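I've been at Binthorpe most evenings since October, and the bench in the back corner is starting to look like I live there. (The kettle is six steps away. I have no complaints.) If you've only been reading for the Skuter posts, sorry, the little floor robot is on a shelf and will stay there until this one behaves.

The project now is Runuvance, which is my name for the pile of code and brackets that drives two secondhand surgical robot arms. The goal is suturing on a pink practice pad. No patients, no fruit, no grapes, please stop emailing me about grapes. One stitch tied by me at the controls, then one stitch tied by the software, then a whole row.

I spent all of last week on the wrap. When you tie a knot with instruments you loop the thread over one set of jaws, then reach through and grab the tail. My hands learned that in one evening with a pair of cheap needle holders! Driving it through two arms took a lot longer, mostly because I kept wrapping so tight that the coil wouldn't slide off the jaws again.

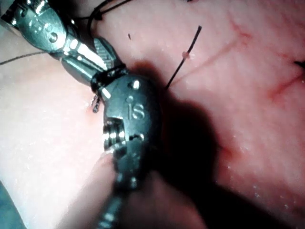
So I changed two things. First, the motion scaling. I had it set so that my hand moved 3 times as far as the tip, and that felt fine for poking at things but made the loops tiny and nervous. Turning it down gave me bigger, lazier circles and I stopped strangling my own instrument. Second, I added a slack check to the wrap routine: it feeds a bit of thread toward the jaws before each turn, and if it can't, it stops and beeps at me. I hate the beep. I'm keeping the beep.

The controller boards are Kang ones I already had in a drawer, and they're fine, except that the startup order matters and I keep forgetting it. Left arm, right arm, pedals. Get it wrong and the pedals act as if they're being pressed. I've now written it on tape on the power strip, in marker, in capitals, and I still did it backward on the very next session.

Cable tension was the other time sink. These wrists are driven by cables running down the shaft, and a little stretch means the jaws close a hair later than the software thinks they do. With a block of foam you'd never notice. With suture thread you notice right away, because you "grab" it, pull back, and come away with nothing. I wrote a homing routine that closes the jaws on themselves, reads the motor current, and shifts the zero point. It takes 20 seconds per arm and I run it every time I sit down.

Then there's the part where both tips have to come together over the cut. Each arm knows where it is relative to its own base, and the bases are bolted to a table that I drilled by eye in a hurry (past me, why). A small error in either one is enough to make the tips miss each other. I re-registered both arms by touching them to the same dots on a printed card, over and over, until the numbers quit wandering.

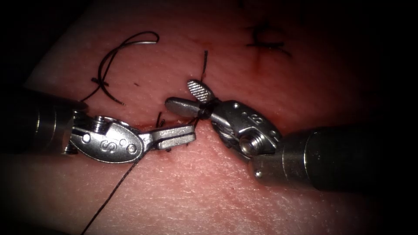

Does the software do the handoff by itself yet?

It does the approach and then waits for me. I press the pedal when I like what I see, and it closes the jaws and pulls. Taking the pedal out of that step is the next job.

The pulling is its own little project. Pull too softly and the knot sits up off the pad like a bow on a present. Pull too hard and the thread saws right into the soft stuff, and then you've got a pad with an extra slot in it. There's no force sensor out at the tips, so I'm guessing from motor current again, which includes all the friction in the cables. My current fix is to move slowly, watch for the current to climb, and quit early. It's crude but I like how it feels from the pedals.

I also started logging everything, and the logs are enormous. I had 2000 files in one folder before I thought to put the session name in the filename. Don't do that. I spent a whole evening sorting them and did no stitching at all.

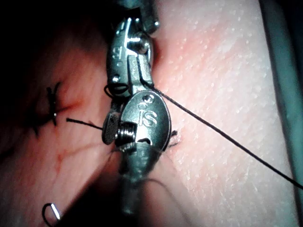

How do you keep the long thread out of the way?

Mostly by pulling it off to one side before starting the knot. The software has no idea where the rest of the thread is, so keeping it clear is still my job at the controls.

Next up is a proper mount for the pad, then redrilling that table, which I've been putting off because everything has to come off it first. I'll post the homing code once I've taken the swearing out of the comments.

Filed under: Robots, Workshop, Runuvance

Contact | © 2025 | Back to top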